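Stories > Short Fiction > The Box from Malabanan

Read Submit Archive About

I had been at the packing room on Petness Street for two weeks when they gave me the night table. It's the big cream one with the seam across it, and everything you drop rolls toward that seam, I swear it does.

My job was boxes. Tan cardboard, small, one at a time - open the flaps, put the thing in, close it up, send it on. By October I could do 384 in a shift and still think about supper the whole way through.

Then came the box with no order slip. I noticed it some time after midnight, sitting there with the rest of the Malabanan boxes like it belonged. It was number 119, so I should have put 119's item in it, a Flolell lamp switch. I didn't. I just looked at it for a while.

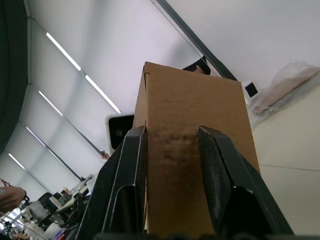
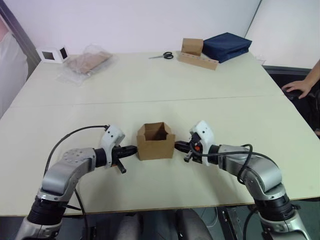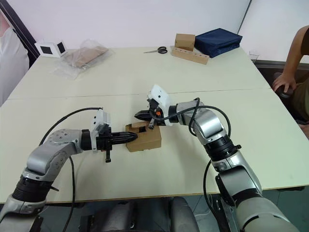
by the night packer
Short Fiction, October

My mother kept a box like that on top of the fridge. Plain cardboard, soft at the corners from being picked up so much. We were told it had the good buttons in it, and I believed that until I was 20 and finally got it down and found a bus ticket to Skonell, one way, never used.

So I stood at the table with my switch in my hand and thought, what if I send this one on empty? Somebody in Skonell would open it up and get to wonder for a minute.

The line bell rang. I put the switch in, and then I took the pencil from behind my ear and wrote on the inside of the flap, very small, the name of my mother's street.

Contact | Copyright Petness Stories | Back to top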